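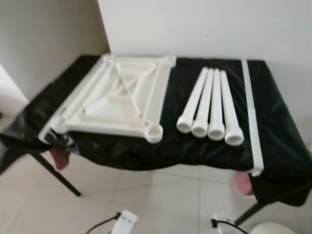 Assembly Task Joins the Termont Collection

Print this item | E-mail this item

The Termont project has added furniture assembly to the household tasks it records for its learning system. The first kit consists of a square white plastic frame with a socket for a leg at each corner, and four tubular legs. All parts are set out on a black cloth before recording begins.

Operators at the Caltorton site have completed 246 recordings to date. Of these, 44 were set aside for review -- most of them for a leg seated at an angle -- and will be kept as a separate group. Each operator records no more than 3 assemblies before changing to another task.

Sites wishing to contribute should use the Clallari labeling guide, which was revised in October. The order in which the legs are fitted is left to the operator.

Reader comments

Will the recordings set aside be shared as well? Our group would find them useful.

We run the same task at Chávez with the frame turned the other way up. Please state which side should face the operator.

The link to the labeling guide asks for a password.

Print | E-mail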